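旧电脑除尘、收拾工具桌的一些小窍门

换季了，家里那台老台式机风扇又开始叫。趁周末前把活干掉，顺手记几条，想到哪写到哪，别嫌乱。

先说准备。断电，拔电源线，再按一下开机键把余电放掉。手摸一下暖气管或者水龙头，去静电。毛衣脱掉！

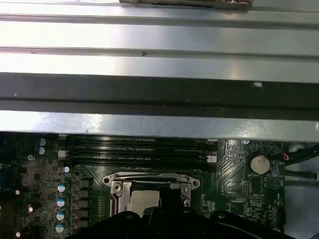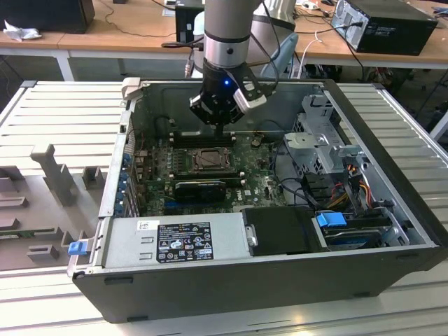

机箱侧板拆掉，放倒了再弄，主板看得清楚。

一、灰怎么清

软毛刷先来，旧的化妆刷、油漆刷都行，洗净晾透再用。从上往下刷，别来回蹭。吹气球接着上，皮的那种，十几块钱。吸尘器别直接怼着主板吸，有静电，吸旁边扫下来的灰可以。

风扇要按住扇叶再吹，不然转太快伤轴承。扇叶背面的油灰，棉签蘸一点点酒精，拧到不滴。厨房隔壁放电脑的人家这一步要多花时间，那个灰是黏的，刷不动。我家就是，光一个风扇用了将近30根棉签。

防尘网拆下来水洗，加一滴洗洁精，冲干净，阴干一晚。没干透千万别装回去。

二、螺丝不丢的办法

鸡蛋盒。真的好用，纸的塑料的都行。拆一步放一格，装的时候倒着来。12格的正好，再多也用不上。

没有鸡蛋盒就用冰箱贴，反过来吸着。或者拿张白纸，画个大概的位置，螺丝用透明胶粘在对应的地方。这招是Tibor Farkas教的，他修缝纫机也这么干。

螺丝滑丝了，垫一小块宽橡皮筋再拧，用力往下压，慢慢转。不行就换大一号的刀头，别硬来。

三、金属边缘割手

机箱里面的铁皮边，老机器尤其利。戴薄的劳保手套，掌心带胶点的那种。割了先冲水，贴创可贴，别拿纸巾随便一裹又接着干，血沾到板子上更麻烦。

外壳上的胶印：吹风机热风吹2分钟，拿旧会员卡刮。剩下的用食用油抹一层，等一会儿擦掉，再用洗洁精去油。风油精也行，就是味道大，而且有的塑料会发白，先在看不见的地方试试。

四、理线

扎带不要一次拉到底，先松松套着，全部理完在收紧。剪口要平着剪，斜着剪那个尖头比刀还利。

面包袋上的那种小铁丝扎口，我不推荐放机箱里，里面是金属的。留着扎桌子底下的充电线吧，挺好。魔术贴扎带更好，能反复用，一卷剪着用能用好几年。

插头拔之前先用手机拍照。多拍几张，各个角度。Jolán Mészáros说她不拍也记得住，结果前面板那排小针插了一下午。

五、工具桌

桌面垫块旧瑜伽垫，剪成合适的大小，东西不滑，掉了螺丝也不弹。颜色挑浅的，黑螺丝掉黑垫子上等于没有。

小抽屉里放几包干燥剂，零食袋里攒下来的就行。螺丝刀生锈了：白醋泡30分钟，旧牙刷刷掉，马上擦干，抹一点缝纫机油。木柄别泡进去，会裂。

瓶瓶罐罐一定要贴标签。酒精、白醋、稀释剂长得都一样，别靠闻。日期也写上，五月开的瓶子写个5就够了。

磁性刀架，厨房淘汰下来的，钉墙上挂钳子剪刀，比买专门的工具架便宜得多。机械硬盘离它远点。

六、装回去之前

数一遍鸡蛋盒，有剩的就回头找。内存按到两边卡扣响。电源线插紧。机箱里别落下棉签，手电照一圈。

先不盖侧板开机看看，风扇都转、没有怪声，关机断电再盖上。要是不亮，先拔下内存重新插一次，金手指那边用干净橡皮轻轻擦，橡皮屑吹掉。

刷子用完马上洗，不然下次刷的全是上次的灰。防尘网隔一两个月洗一遍，养猫的勤一点。

下次写抽油烟机的油盒，有人问垫什么纸好，我先试试再说。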